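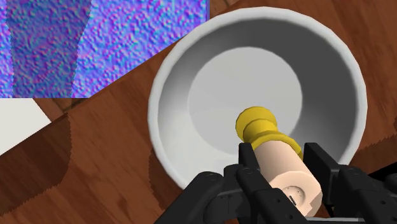 Section 4. Comparing grippers in the simulator

Do section 3 first. Camera has to be mounted and saved or the views won't match between runs.

1. Load the table world. Bowl and cylinder come in with it. Don't move the bowl by hand, use the reset button.

2. Pick gripper A (Brurnitz two-finger). Wait for the linkage to settle before sending anything.

3. Set closing force to 20. Max is 30, leave it alone for now.

4. Run the approach. Stop with one pad on each side of the cylinder. Check the wrist view, not the overview.

5. Close, lift, hold for 2 seconds, release over the bowl. Log it.

6. Repeat until you have 300 tries. Takes nearly all afternoon on the old machine. Start it before lunch.

7. Swap to gripper B (Caputo). Same seed file!! Then steps 3 to 6 again.

NOTE: Jagged shadows are a render setting. Doesnt affect contact. Leave shadow quality on low for both grippers or the camera comparison is no good.

NOTE: The bowl's collision shape is coarser than a real bowl. Small bounces off the rim are normal, log them as "rim".

CAUTION: Never change grippers while the arm is inside the bowl. Controller keeps the old finger width and the next close will jam. Raise arm, pause, then swap.

CAUTION: Values from here do not go straight onto the real arm. Send the log to Craig Galbraith first, he sets the limts. Logs in by Friday.

Controller swap (Stosley) is in section 5.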